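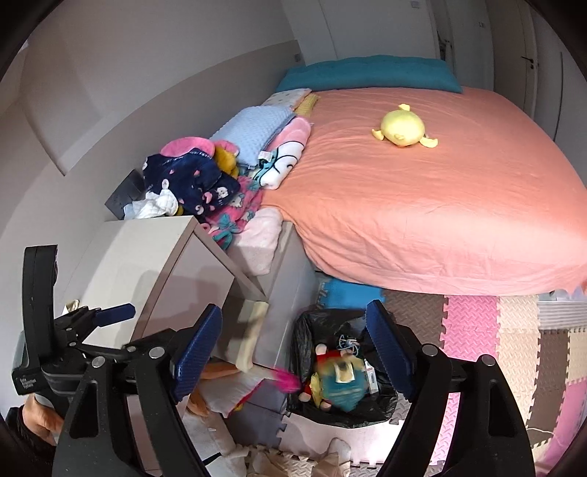
Orden de la ropa de cama infantil: criterio por capas

El problema de las camas pegadas a la pared es siempre el mismo. Todo lo que sobra acaba en la franja entre el colchón y el muro, y en septiembre, cuando conviven mantas de verano y de entretiempo, el montón crece cada noche.

Mi procedimiento parte de la cama con solo la bajera y la almohada larga. El resto se retira y se clasifica por tejido. El color no me sirve como criterio: en casa hay varias piezas rosas y cada una se lava de una manera.

Grupo uno, pelo largo. La manta rosa pálido va sola a la lavadora, en frío y con centrifugado bajo. No se plancha.

Grupo dos, minky y similares. La azul claro de puntos en relieve se dobla en 4, con el relieve hacia dentro. Nada de suavizante.

Grupo tres, estampados finos. Manta de dibujos, pijama azul marino de corazones y gatos. Del revés, siempre.

Grupo cuatro, rellenos. El cojín gris de estrellas y los peluches, incluido el amarillo que preside la cama, se airean el lunes junto a la ventana. Pesé este grupo entero menos el cojín: 247 gramos. Cabe en una balda normal.

Gemma Guerra me preguntó por las bolsas de vacío. Las probé 2 inviernos con mantas de pelo y no las recomiendo; la fibra tarda días en recuperar volumen. Para algodón liso sí las uso.

Queda pendiente la mesilla blanca. Quiero medir el paso que deja junto a la cama antes de decidir si cabe un cesto bajo para el pijama. Si no cabe, pondré un gancho detrás de la puerta.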